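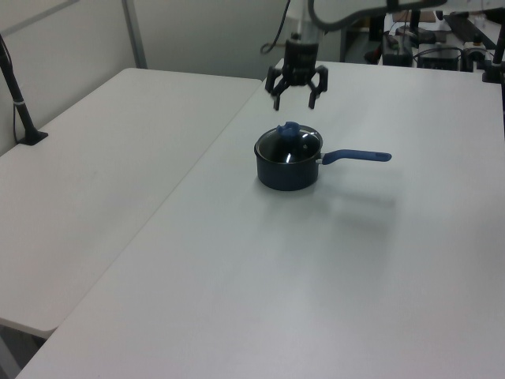 Konka small saucepan with glass lid: a review
Jawad Hayat, Thu 11 May

I have bought a lot of saucepans in my life and regretted most of them, usually by the second winter. The last one came from a market stall in Flinbridge and lost its handle over a pan of custard, an evening I still can't discuss with my sister. So I came to the Tonero with low hopes and a clean hob.

It's a small pan, short across and fairly deep, very dark navy on the outside. In my kitchen, with its one feeble bulb, it's black. I only found out about the navy when I carried it to the window to look for scratches. The handle and the knob on the lid are blue as well, but a proper loud blue, as if the top half of the pan had been ordered by someone more cheerful than the bottom half.

Size
Tonero call it a milk pan and I'd go along with that. It will do porridge for two, peas for three, or one tin of soup with room to stir. I put 511 ml of water in it, that being what my jug happened to hold, and it came to the boil without spitting at me. Pasta is out of the question unless you like yours in a clump.

Handle
Long, straight and blue, fixed on with a small metal bracket. There's a hole at the end for hanging it up, and mine now hangs next to the colander, where it looks rather smart. The length is good for keeping your knuckles away from the gas. It's less good on a crowded hob, and I've already knocked it with my hip twice while reaching for the salt. With the pan empty it tips a little towards the handle side on my smaller ring. Put some milk in and it behaves.

Lid
Clear glass with a dark rim, so you can watch the rice without lifting anything and letting all the steam out. I lift it anyway, being weak. The knob is a good fat thing in the middle, a bit lumpy in shape, and far easier to get hold of than the mean little buttons most lids come with. I can manage it in an oven glove, and my oven gloves are the size of pillows.
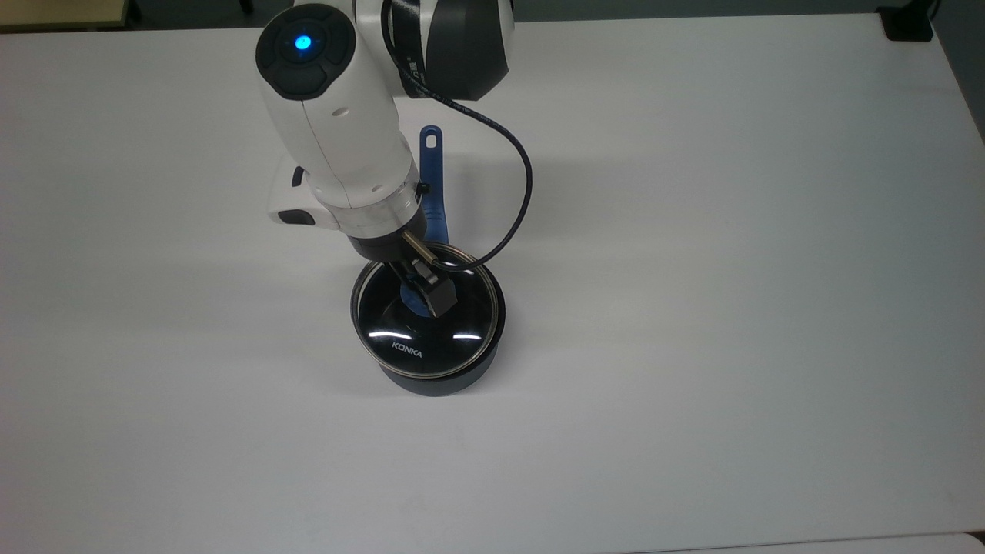

Washing up
Porridge came off with a sponge and some muttering. Scorched milk took an overnight soak, but scorched milk always does and I won't hold it against the pan. I wash it by hand. My cousin in Hemham puts hers in the dishwasher and says it's fine, though she also says that about her cat.

Worth it?
I paid 60 for it in the Pyo sale, lid included, and grumbled all the way home. After three months of daily porridge I've stopped grumbling. If you cook for a crowd, get something bigger. Four stars, and I'd have given it the fifth for a slightly shorter handle.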